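Slide 9. Mixed bins: can a machine clear one yet?

Start with the numbers. Clonham bench, October, 2,363 pick attempts over 141 bin fills. Rigid blocks are close to solved. Thin, shiny or deformed items are where the time goes. Median cycle 14 seconds. Say that a person is faster and move on.

Point at the brush and the can. They lie side by side, so a grasp planned on one has to clear the other. Crushed aluminum reflects, and depth data on bare metal is poor to begin with.
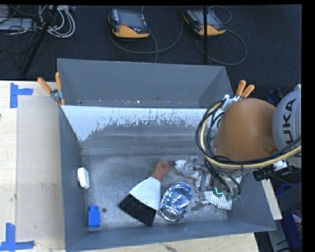
Zewditu Birhane objected at the Udness run-through that picking is the easy half of the chore, and that a shop would pay for sorting and putting away before it paid for an empty bin. Concede this. Our 700 placement trials used one open tray and say nothing about shelves or drawers.

Slide 10. Hirard comparison. Same items, suction only. Skip if past 20 minutes.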